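# Tidying up your email: rules, folders and the junk pile

Several readers have written in since the last newsletter with much the same problem. They open the inbox in the morning, there are dozens of new messages, and the one they want is somewhere in the middle. One reader had 491 unread messages and had missed a notice from the strata manager because of it.

These steps work in most mail programs. The wording of the menus differs from one to the next, so where I say "rules" yours might say "filters", and where I say "folder" yours might say "label". If you use Relach Mail, which a lot of our members do, the menu names below are the ones you will see.

## Start with what you don't read

Before making any folders, get rid of the mail you never wanted. Sort the inbox by sender instead of by date. Click the word "From" at the top of the column, or look under View, then Sort By. All the messages from the one shop or the one travel company will now be sitting together.

Go down the list. When you come to a block of mail from a business you know and have dealt with, open the newest message, scroll to the bottom and look for an unsubscribe link. It is usually in small grey type. Click it, and then close the page that opens. Some of them ask why you are leaving, but you don't have to answer.

If you don't recognise the sender at all, don't click anything in the message. Mark it as junk and move on. Clicking unsubscribe on a real spam message tells the sender that a person is reading the address, and you may get more of it.

After you have unsubscribed, select the whole block and delete it. Click the first message, hold down Shift, click the last one, and press Delete. On a tablet you will need to tap Edit or Select first.

It can take up to 10 days for a business to stop sending. If a sender is still turning up after that, block it.

## Make fewer folders than you think you need

People get keen and make thirty folders, and then can't remember whether the car insurance went under Car, Insurance or Bills. I have 7 and I could manage with fewer. Mine are Bills, Medical, Family, Club, Travel, Receipts and Keep.

To make a folder in Relach Mail, right-click on the word Inbox in the left column and choose New Folder. Type the name and press Enter. If the folder appears inside the inbox and you'd like it on its own, drag it up onto the account name.

Don't make a folder called Miscellaneous. Everything ends up in it.

## Setting up a rule

A rule tells the program what to do with a message when it arrives. The simplest kind says that if a message comes from a certain address, it goes in a certain folder.

1. Click once on a message from the sender you want to sort.
2. Open the Message menu and choose Create Rule.
3. Tick the box beside the sender's address.
4. Tick "Move to folder" and pick the folder.
5. Leave "Stop processing more rules" ticked.
6. Click Save. If it asks whether to run the rule on messages already in the inbox, say yes.

The last step is the satisfying one, as the old messages go across in one hit.

You can also make a rule that looks for words in the subject line. Be careful with this. A member who set up a rule for the word "Ramadan", so that the messages about her community centre's evening meals would be kept together, found it had also scooped up every supermarket catalogue that mentioned it. Adding the sender's address as a second condition fixed the problem. Make sure the rule says "all conditions" and not "any condition", or you'll be no better off.

## Rules that hide things from you

Mail that has been moved by a rule doesn't sit in the inbox waiting to be noticed. The folder name goes bold and shows a number beside it, but if your folder list is folded away you won't see that. Click the small arrow next to the account name to open the list up again.

For this reason I don't have rules for anything with a due date. The power bill comes into the inbox and stays there until I have paid it, and then I drag it to Bills by hand. Receipts and club notices can sort themselves.

On a phone it is a bit different again. Many phone mail apps only notify you about messages in the inbox, so anything a rule moves will arrive silently. If you want a notification for a particular folder, look in the phone app's settings under Notifications - some apps allow it and some don't.

## Check the junk folder

Have a look in Junk once a week. I do mine on Sunday while the kettle boils. Most programs empty the junk folder on their own after a set number of days, and whatever was in there is gone for good.

If you find a real message, don't just drag it out. Select it and click Not Junk, so the program learns. You may have to do it more than once for the same sender. Adding the address to your contacts also helps.

## Trivbridge users

Those of you who had Trivbridge accounts and were moved to the new system in March have had an extra nuisance. Your folders came across but your rules didn't. There is no way to bring them back that I can find, and they need to be made again from scratch.

Also, 2 junk folders may show in your list, one called Junk and one called Spam. The new system only uses Junk. Open the Spam one, rescue anything you want, and then ignore it. If you try to delete it you will get an error message, and the folder will still be there when you next sign in. It does no harm.

## Do you need an add-on?

I was asked about Grusemeck, the add-on that offers to sort your mail automatically. I tried it on a spare account for a fortnight. It did a fair job with newsletters and a poor one with everything else, and it put a pathology reminder in with the shopping. It also needs permission to read all of your mail. For a home user with one or two addresses, the rules built into your mail program will do the same work and you won't have to give anyone access.

If you have already installed it and want to be rid of it, removing the add-on isn't enough. Go to your account settings on the web, find the section called Connected Apps or Third-Party Access, and remove it from there as well. While you're in there, check for anything else you no longer use.

## Next time

The next item will cover attachments, where they go when you click Save, and how to find them afterwards. If you have a question on that, send it in by reply to this newsletter and put "attachments" in the subject line. I have a rule for it.

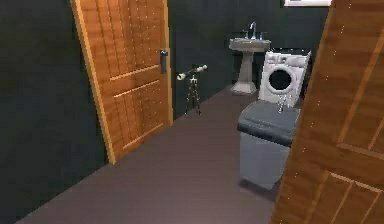 *Computer-rendered interior with an open panelled door.*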